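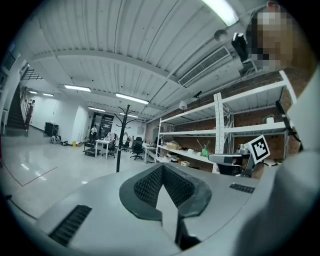
Ticket: Flivach hand-held gripper, tracking drops out when tipped up
Opened: 2026-09-13
Status: open

Hi again! Still comparing the Flivach against the Skirstead, same pick routine on both, and the Flivach keeps losing its position whenever I tilt it toward the ceiling lights. Out of 60 runs it dropped 24 (the Skirstead lost none, grr).

Tried so far:
- swapped the USB cable, no change
- locked exposure at 500, worse!
- exposure at 400, a bit better, still drops
- moved the marker stand closer, helps until I tip past level

My hunch is auto gain fighting with the tube lights, but the Hegarty controller log only says "pose lost" and then nothing. Is there a way to pin the gain from the Hegarty side? I can send the full log if you want it.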